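# Comparing two grippers on a kitchen bottle test

I get asked a lot how I decide between grippers, and my answer is boring: I make each one move the same bottles in the same kitchen until I'm sick of it. You can copy this at home or in the lab break room. It takes an afternoon, and you don't need any fancy measuring gear.

The two I had on the bench in November were the Verneck hand (fingers, soft pads, kind of slow) and the Priedītis parallel jaw (two flat plates, very quick, very loud). Corey Ngata swore by the jaw. I went in leaning toward the hand, so keep that in mind!

## What you'll need

- An arm with a tool mount that fits both grippers
- A few plastic bottles, 500 ml is a good size, with labels still on
- A counter at normal kitchen height
- A scale, plus tape to mark the spots on the counter
- A notebook -- I've tried spreadsheets and I always end up with sticky keys

## Set up the arm

1. Mount the first gripper and run your usual tool calibration. Do it again every time you swap. I skipped it once and spent an hour blaming the camera.
2. Type in the new tool weight. The Priedītis is 300 grams lighter than the Verneck, and my controller got twitchy at the elbow when I left the old number in.
3. Move the arm slowly through its whole reach and watch the cables. You want enough slack that the wrist can turn all the way, but a loop that can snag on a drawer handle will ruin your day. Rima Boutros ties hers down at every joint. I leave mine looser and pay for it now and then.
4. Put one piece of tape where the bottle starts and one where it should land.

## Run the grips

Start with the grip force low and bring it up one notch at a time. For each notch, do 8 lifts, and write down every slip, even the tiny ones where the bottle just sags a bit in the fingers. Those matter later when the bottle is heavier.

Grab the bottle around the lower half first. The label gives the pads something to bite, and the weight of the liquid sits right there. Then try again higher up near the cap, where most bottles get narrow and flat jaws start to struggle.

Keep the bottle upright the whole way, and don't clear the counter completely. A real kitchen has bins and cups and half-finished drinks on it, and a gripper with fat knuckles behaves very differently when there's a neighbor to bump into.

Try the edge of the counter too. I like to stop the arm with the bottle held near the side and look hard at the wrist angle before I let it go any farther.
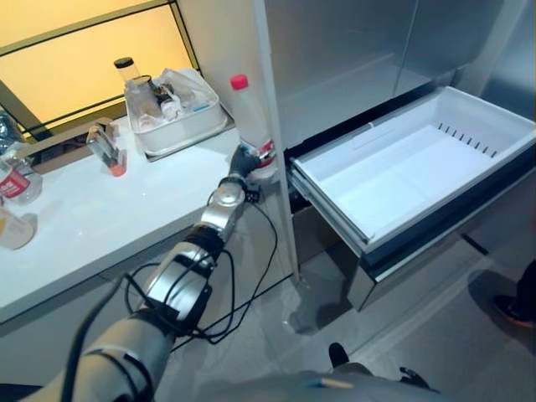 ## Score it

I only keep two numbers per gripper: the lowest force with zero slips, and how many times it bumped something it shouldn't have. Everything else goes in as a messy note, like "thumb pad squeaks" or "hates the ribbed bottle."

For me the Verneck won on force and the Priedītis won on speed, by a lot. I'm keeping the hand on for bottle work and putting the jaw back on for boxes. If your bottles are all the same shape, I'd go with the jaw and save yourself the extra calibration.

Next up is the same test with glass jars, once Corey gives me back the spare pads.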